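**Course 1431: Foundations of Short Track Coaching**
Handout for Unit 6, Planning a Training Block
Revised 16 May 2019

This handout accompanies the Unit 6 lectures and should be read before the practical session at the Lindholm rink. Students are expected to bring a printed copy, a stopwatch and the blank weekly grid issued in Unit 5.

## 6.1 Scope of the unit

Unit 5 dealt with the single session. Unit 6 deals with the block, meaning a run of consecutive weeks that share one main training purpose. Blocks are the level at which most club coaches make their real decisions. The season plan is usually fixed by the competition calendar, and the single session is often limited by the ice time available.

The unit covers individual distances only. Relay preparation is treated separately in Unit 9, including exchanges and the selection of skating order.

## 6.2 The distances and what they ask for

The standard short track lap is 111.12 meters. The three individual distances are the following.

| Distance | Laps | Main demands |
|---|---|---|
| 500 m | 4½ | Start, acceleration, holding speed through the corner |
| 1000 m | 9 | Speed under fatigue, passing, track position |
| 1500 m | 13½ | Aerobic capacity, patience, change of pace |

Younger skaters should not be assigned to one distance. A skater who appears to be a pure sprinter at thirteen may only be stronger than others of the same age, and the difference often closes within two seasons. The block plan for a junior group should therefore touch all three distances, even where one of them is the stated emphasis.

## 6.3 Volume and the weekly total

For planning purposes, this course uses a weekly ice allowance of 300 minutes per group. Clubs with less ice should reduce the number of sessions before they reduce the length of each one. A short session loses a large share of its time to warm-up, placing the blocks on the ice, and moving them between tracks as the surface wears.

The total is recorded as time on the ice, including rest between efforts. Time spent lacing skates, sharpening or waiting for the resurfacing machine is not counted. Dry-land work is recorded in its own column and is never added to the ice total.

A block normally rises in load for three weeks and falls in the fourth. The lighter week keeps the same number of sessions. Its efforts are shorter and its rest intervals are longer, but the speed of the efforts is kept. Coaches new to planning tend to slow everything down in the light week, and skaters then return to full work with poor timing in the corners.

## 6.4 Worked case: the Denda junior group

The Denda group trains at the Lindholm rink and will be referred to throughout the unit. It is a mixed junior group with one full season of racing behind it. Its next competition is the Flumari Open in July, and the block under study is the last full block before that event.

The coach's notes at the start of the block list these points:

- Starts are sound, but the first corner is entered too high and too upright.
- Most of the group loses speed in the last third of the 1000 m.
- Passing is attempted almost entirely on the outside.
- Two skaters are returning after a break and should not complete the longest efforts.

The stated purpose of the block is speed endurance for the 1000 m, with corner entry as the technical theme. Both statements appear at the top of the plan. If a proposed session serves neither, it is moved to another block.

### Sample week (week two of four)

| Session | Main set | Technical theme |
|---|---|---|
| A | Repeated 5-lap efforts at race pace, full recovery | Low entry to the first corner |
| B | Easy laps in line, changing leader | Spacing, hands, head position |
| C | 9-lap effort, long rest, 7-lap effort | Holding the track in the last laps |
| D | Starts, then short races in fours | Inside passing |

Session B is frequently the first to be dropped when ice is lost. This should be avoided. If one session must go, remove D and bring a few starts into A.

## 6.5 Lap times and how to read them

Lap times are taken at the same point on the track for every skater, by the same person where possible. They are written down lap by lap, and the total is worked out afterward. Students should look first at the spread between the fastest and slowest lap after the opening two. A narrow spread at moderate speed is a better sign at this stage than one very fast lap followed by a collapse.

Times from different rinks should be compared with caution. Ice temperature, humidity and the age of the surface all affect them. The Dostano rink, used for the second practical, is known among the course staff for hard ice, and times recorded there are kept on a separate sheet.

Drafting also affects the record. A skater who follows closely for seven laps has done less work than the skater in front, though the two times may be almost identical. Mark the position in line next to each time (L for leading, F for following).

## 6.6 Dry-land work within the block

Dry-land sessions should support the purpose of the block. In the Denda case this means low-position work, lateral jumps, cable or belt work for the corner, and steady cycling. Maximum strength work is reduced from week three onward.

The belt exercise is taught with a partner who is of similar weight. The partner stands firmly and gives no pull at the start. The skater leans only as far as the low position can be held with the hips level. Stop the set once the hips open.

Slide board work is limited to short bouts. Skaters tend to rise as they tire, and the habit is then carried onto the ice.

## 6.7 Safety requirements

No session begins until the padding has been checked by the coach in charge. The check covers joints between mats, attachment at the top and bottom, and any gap at the gates. Skaters wear a helmet, cut-resistant clothing, neck protection, gloves, shin guards and knee pads for every session, including easy ones.

After a fall, the group stands up and coasts until the coach gives a signal. Any skater who has struck the head is withdrawn for the rest of the session and assessed by a qualified medical person before returning.

## 6.8 Food and rest around sessions

This section is an outline only. Nutrition is taught in full in Unit 11.

Junior skaters often arrive at an evening session several hours after their last meal. A small snack beforehand is enough for most of them: fruit, bread, plain crackers or yogurt. An apple or a banana is easy to carry and needs no preparation. Larger meals are left until after training. New foods should not be tried on the day of a race.

Water is kept at the boards, and each skater has a labeled bottle. Bottles are not shared. In cold rinks skaters may not feel thirsty, and the coach should build drinking pauses into the main set.
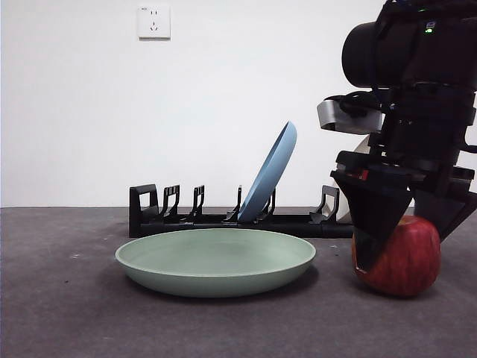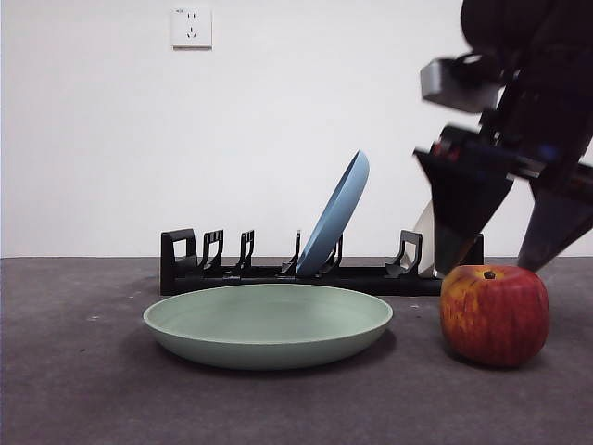
## 6.9 Assignment

Prepare a four-week block for the Denda junior group, beginning after the Flumari Open. The main purpose is to be chosen by the student and justified in writing. The submission consists of:

1. A statement of purpose and technical theme, in one paragraph.
2. A completed weekly grid for each of the four weeks, within the allowance given in 6.3.
3. A full session plan for one session, with main set, rest intervals and coaching points.
4. A commentary of no more than 300 words on how the plan would change if one session per week were lost.

The assignment is marked out of 53. The grids carry the largest share of the marks. Plans that exceed the weekly allowance will be returned for correction before marking.

## 6.10 Preparation for the practical

Students will work in pairs at the Lindholm rink. One student times while the other observes corner entry, and the roles are exchanged at the resurfacing break. Skates are not required. Warm clothing and shoes with a firm grip are required for anyone standing inside the barrier.

Observation sheets are collected at the end of the practical and handed back in the first lecture of Unit 7.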